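Chapter 3
Reading a Building From the Inside

I spent my first working summer in a small office in Firgate, and I learned more about buildings by looking up than I ever did from drawings. Most of us walk into a room and look at the furniture. I'd like you to get into the habit of looking at the ceiling first, then the walls, then the floor – in that order, every time!

A ceiling tells you how far the roof has to reach. Flat plaster usually hides the structure, so you have to guess at it. A ridged or corrugated ceiling gives you a direction to follow, and you can start asking what holds it up and where the load goes next.

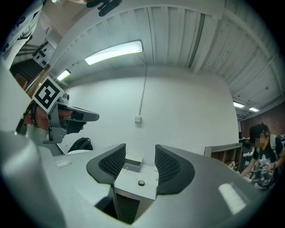
3.1 Following the load

Pick any spot on a roof and imagine a heavy bag of sand sitting there (I always picture sand, I don't know why). The weight moves into the sheet, then into the beam under it, then along to a column or a wall, and finally into the ground. That's the load path, and we'll be tracing it for the next 30 pages.

The old market hall at Nendari is the case I keep coming back to. It covers 3,978 square feet with only 2 rows of columns, and when I first saw it I was sure I'd missed one. I hadn't – the side walls were doing far more work than I'd given them credit for. We'll compare it with the Štěpánek warehouse in Section 3.4, where the walls carry almost nothing.

Before you read on, grab some paper and sketch the room you're sitting in. Keep it rough, and mark where you think the weight comes down.
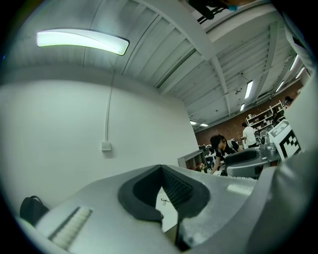
Figure 3.2 A sheet of paper with a short handwritten mark in black.

Hang on to your sketch. You'll need it again when we get to the Darnley exercise, and you may want to move a column or two.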